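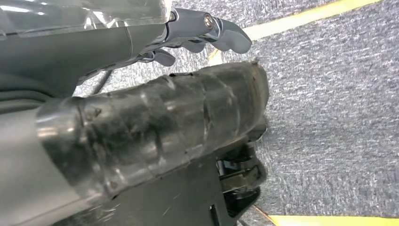

STUDENT PROJECTS / Design & Assembly / Term 2

Panel and Frame on a Bare Steel Table: Group 4 report

What we were asked to do. Pick one pair of parts from the Zondstead shelf, work out how they should be laid out on a table before they get joined, write it up. Short version: pick parts, put them down, find out why putting them down is harder than it sounds.

We picked the big pressed metal panel and the long black plastic frame. Mostly because the small parts had gone already. Worked out fine, more to write about.

Table is stainless, no top mat, no fixtures. Floor is carpet. Both of these matter later.

Questions we started with

Does the panel need anything holding it?
Which part goes down first?
Where do you grip the frame so it doesn't flex?
How much does the table itself get in the way?

We had a fifth question about storage but ran out of time, see end.

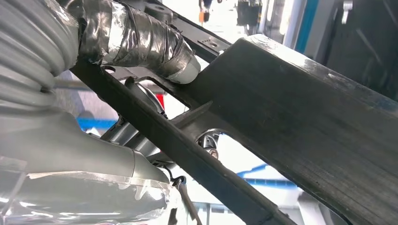
Hanane Bensaid, second-year student, report writer for Group 4

Part one, the panel

Silver-gray, longer than it is wide, takes up a lot of table. It's covered in raised ridges and channels, curving ones and straighter ones, plus small round holes and short slots. We spent too long guessing what every channel was for. Taha's view was that most of it is just stiffness, and our tutor more or less agreed – a flat sheet that size would wobble all over the place, the pressing is what keeps it in shape. Left it there.

For layout the lower rim is the bit you care about. Small tabs and notches along it. On our first layouts we lined the panel up by eye from the corners, and from the corners you can't really tell. Then we switched to lining up from the tabs. Much better. If we did it again we'd start from the tabs and never look at the corners.

Sliding. Metal on steel, it slides. Push one end and the other end swings. We tried masking tape in little loops under the panel, which held but left glue on the ridges, then a rubber shelf liner, which held and left nothing. Kanini cut the liner into strips so the panel still sat level. Thats the method in the final sheet. Liner was off for the handling comparison below, we wanted that one on bare steel.

Part two, the frame

Black plastic, long and narrow, windows along it and ribs inside. Light. You want to pick it up by one end and you shouldn't, the far end drags over the ridges and catches. Jianguo wanted two hands every time, one near each end. Good for the frame, bad for the person, who has to lean across the whole table.

What we compared:

Grip at the end. Quick. Other end drags. Worst of the lot.
Grip past the middle, one hand. Frame tips but you can steer it.
Two hands. Most control, slowest, awkward reach.
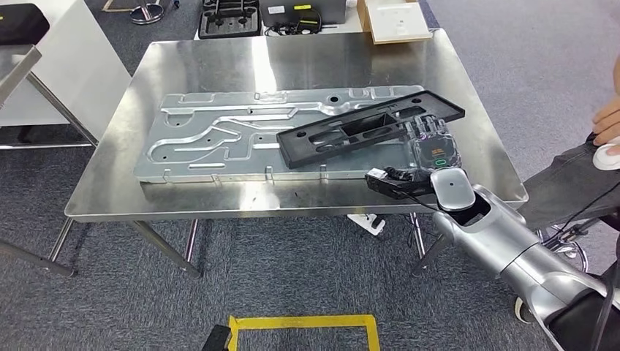 Photo: Neelam Bajpai / Group 4

One hand, right of center, fingers over the edge. The frame lies at a slant over the right half of the panel, with its right end higher and out past the panel, over bare table. We ended up calling this "the slant" in our notes and it's the position we'd recommend for the waiting stage, before the frame is turned square. Reason is simple enough – an end that's clear of the panel gives you something to hold without scraping fingers on the ridges.

Downside, it's not a resting position you'd want to leave and go to lunch. The plastic sits on ridges, and only where it happens to touch.

The table

Shiny top. Bright streaks from the overhead light on the table, and a silver part on a silver surface is hard to see the edge of. Black frame, no problem at all, you see it instantly. We'd put a dull mat under the panel next time. Neelam suggested brushing the table with 400 grit to kill the shine and was told no.

The front edge is slightly raised and rounded. Don't use it as a straight edge to measure from, we did, and had to redo a page of measurments.

Carpet: drop a clip and it's gone, gray speckle hides everything. Tray for small bits, please.

Final layout sheet (as handed in)

Wipe table. Liner strips down.
Panel on, tabs toward you, line up from tabs.
Keep 100 mm clear on the right for the frame end.
Frame on at a slant, held past the middle.
Turn square, second hand on the left end only now.
Check ribs aren't sitting on a ridge. If they are, lift, don't push.

Not finished

Storage. The panel wants to be flat, the frame can probably hang by a window. Untested. Also no timing figures, the stopwatch sheet for the grip comparison went missing and we didn't want to make numbers up. Kanini is asking if we can get the table again in August.

Thanks to the Zondstead workshop for the shelf key. Layout sheet drawn by Jianguo Shi, grip notes by Taha Cherkaoui, liner by Kanini Mosoti.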